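Hello again from the Skidbridge project! A few of you asked how we got the arm to handle soft bags without a separate program for every bag, so I put the kettle on and wrote it up as a thread.

1/ The old way, which we tried for far too long, was to find the bag's outline from above and aim for the middle. Lovely for a cardboard box. With a thin plastic bag the middle is whatever happens to be inside it, and you end up squeezing somebody's groceries.

2/ So we asked the model (we call it Skareck, please don't ask) a smaller question: out of all the places the fingers could go, which ones have loose plastic and nothing solid behind it? It scores little patches along the edge and picks the best one.

3/ We trained it on 2,537 grasps by hand control - two people taking turns, 30 at a sitting, because after that your wrists start to complain. Then came 600 trials on bags it had never met, and it missed 146 of them. I'm happier with that than I probably should be, as the outline method did a good deal worse.
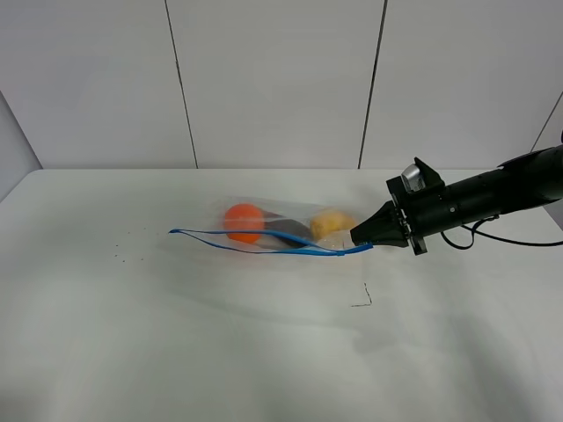 4/ Zipper bags are my favorite test because the plastic is clear and the zipper is a stiff strip in a floppy thing, so the model has to learn that not all edges feel alike. With a bright blue zipper like this one the color is a great help to us humans reading the video, though we hide color from the model in half the training so it can't lean on it. The yellow lumpy thing is right by the fingertips, with the dark purple one and the orange ball further along, and a solid item that close to the edge is the sort of layout where the patch scores get tight.

5/ Next up is the Binport set, with paper bags and netting - I expect netting to be miserable. Write-up should be ready in September, and I'll post the link in this thread.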